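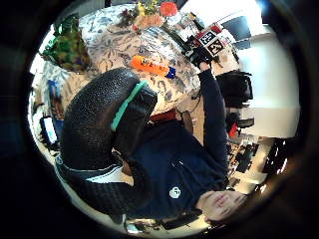 3. Flowers on shared tables

In the literature on household plants, cut flowers have a weak position. They are bought, they are looked at, and after some days they are thrown away, and most authors treat them as a purchase and not as a thing which must be cared for. Our interviews in Neltham give another picture. When a table is shared by several people who are not a family, the flowers on it need small decisions every day, and it is often unclear who should take them.

3.1 Who changes the water

We asked the participants in all eight places to keep a written diary during July. Together they gave us 900 entries, most of them one or two sentences long. The most common subject was the water. In three places one person changed it always, and the others described this as natural, although no agreement was ever made. A participant at the Govetti studio wrote: "I do it when I wash my cup. If I am on holiday I think the flowers are also on holiday." In the remaining places the task moved between people, and here we found more comments about cloudy water, about smell, and about leaves left below the water line.

Hodoroagă, who carried out the interviews, noticed that the participants rarely used the word "responsible". They preferred "the one who sees it". To see that the water is low means, in this language, to accept the work. Several persons admitted that they had learned to look at another part of the table when they were in a hurry.

The second common subject was space. A bouquet takes more room than its vase, and people who eat or write at the same table must move it. Moving was mostly done without comment, but returning was not. Two diaries contain a long exchange, over several days, about whether the flowers belong in the middle of the table or at the side next to the window. The side was better for eating. The middle was felt to be more polite towards visitors, and the middle won at the end because a visitor was expected.

Tablecloths entered the diaries in the same way. A cloth is marked by a wet vase, by pollen and by fallen petals, and a patterned cloth was praised because it hides these marks for some time. One participant did not agree and wrote that a pattern only makes the cleaning later and therefore harder. Lilies were the flower most often blamed. At Chiriac, a small bookbinding workshop, the anthers were cut off with nail scissors on the first day, and a new colleague was shown how to do it in her first week. 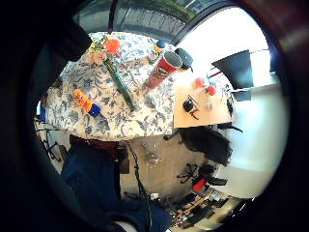

3.2 When flowers are removed

The end of a bouquet is more difficult than its beginning. Flowers do not fade together, and the participants used two different practices. In the first, the bouquet was treated as one object and was thrown away when the majority of it looked poor. In the second, single stems were taken out, the rest was cut shorter and put into a smaller vessel, and this could happen again and again until only one stem was left in a drinking glass. Strobel proposes to call the second practice "shrinking", and we use this word below.

Shrinking was more common where the person who bought the flowers was also present at the table.
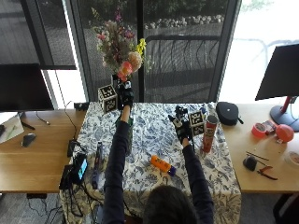

Where the flowers had been paid from a common budget, they were mostly thrown away as a whole, and sometimes earlier than necessary. We do not think that money alone explains this difference. The participants at Grilport, where the budget was common but shrinking was practised all the same, pointed to a colleague who had grown up with a garden and who corrected the others in a friendly way. Knowledge of the single flower seems to be important. A person who can name the stock and the rose is able to expect that one will last longer than the other, while for a person who sees only "the bouquet" there is nothing to separate.

Light was mentioned less than we had expected. Participants knew that direct sun is not good for cut flowers, but they judged the light mainly by how the table looked in the evening, under the ceiling lamps. Polished surfaces were disliked by two participants, who found the reflections tiring during a meal and laid a cloth over them.

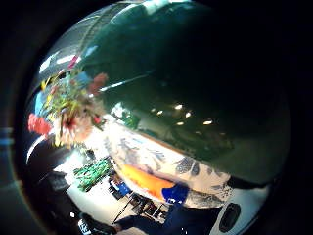 Figure 2. Ceiling lights reflected in a glossy dark green surface, with a bouquet at the left.

Smell, on the contrary, was mentioned often and with strong opinions. The same hyacinths were called "the best thing in the room" and "a reason to eat outside" in two diaries from the same table. We come back to this disagreement in Section 4, where the diaries are compared with the interviews.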